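Plain paper cups for the coffee table, which ones and how do you keep them?

maplekettle
Hello all! I've been handed the coffee table for our Sunday neighborhood mornings, starting in March, and I'm in deeper than I expected (I said yes to "bringing cups" and now I seem to be in charge of cups). I'd like to stay with plain white paper ones, no sleeves, no print, but I can't decide between the Jirton and the Idberg. The Idberg costs a bit more per pack and feels nicer on the lip to me. What I mostly look at is the rolled rim, which I like good and thick all the way round, and a flat bottom that sits level on the table. That's what I'm after, anyway. 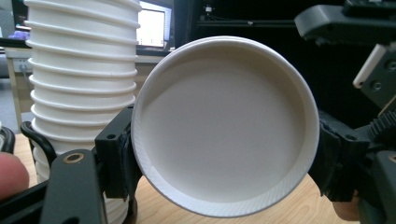 Amândio Calado
I'd go for the Jirton and put the difference toward better coffee, if it were me. We ran through 1,684 of them at the Plestholm hall last year, and I can remember 2 that leaked, which seems more than fair for a cheap cup. The rim is a little thinner, I'll grant you that, but people are chatting and hunting for the sugar and I've never heard a word about it.

pinecone_lu
Oh, I have to disagree with Amândio, very fondly! A thin rim goes soft if you're a slow drinker, and at our mornings everybody is a slow drinker – my aunt can make one coffee last through a whole slide show. I'd pay for the Idberg. Whichever you get, please buy one size only. We had two sizes once and they jammed together so tightly that I spent half the morning twisting them apart.

maplekettle
Thank you both, and the slide show made me laugh! I've ordered a pack of each so we can try them side by side. My other question is about setting out. I've always stood cups open end up, because it's quick to pour, but I'm coming around to upside down: one tall nested stack in the middle of the table, with a few single cups beside it for the early birds.

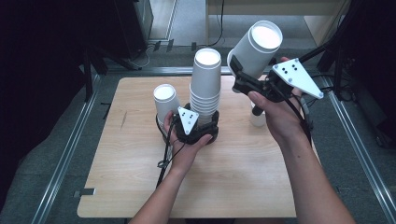 I like that the insides stay clean while people lean over to reach the milk, and a stack like that takes up so little room that there's still space for a cake or two. My worry is how high to go before somebody's elbow finds it. Do any of you keep to a limit?

Amândio Calado
I stop at 13 and start a second stack. Upside down, yes, we agree on that one.

pinecone_lu
Thirteen is brave with children running about! We keep ours to eight, and the rest stay in their sleeve under the table until they're wanted. Abou Jaoude sells a cup tube you can hang up, if you have a wall handy, but I found it fiddly and went back to stacks.

maplekettle
No wall handy, I'm afraid, only windows and a radiator. I'll begin with eight and see how the elbows behave. Does anyone have a good way of keeping the lids together?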